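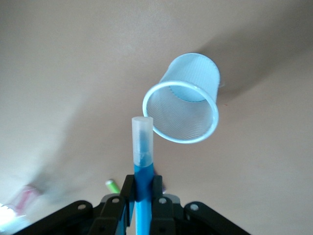

Giang Vương has run the supply room at Trumstead for two years, and most of what she buys is small. Pens, tape, clips, things to put pens in.

"People ask for drawers," she says. "Then they leave everything on top of the desk. So I stopped ordering drawers and got cups."

The cups are wire mesh. She tried plain plastic ones first, from Wieczorek, and didn't like them. "Dust sits in the bottom and you can't see it. With mesh you tip it over and tap it."

They do have a drawback. A mesh cup with only one or two markers in it falls over easily. Her advice is to put the scissors in first.

On markers she is stricter. Caps go back on until they click, and the color has to show somewhere with the cap on. "I had a box once with solid black caps on every color. We threw out nearly 40 of them because people gave up looking."

Her own desk has one cup. Dariusz Szulc, who sits across from her, has four. "He keeps pens that don't write," she says. "I've asked him about it."

The next order goes in on 10th March.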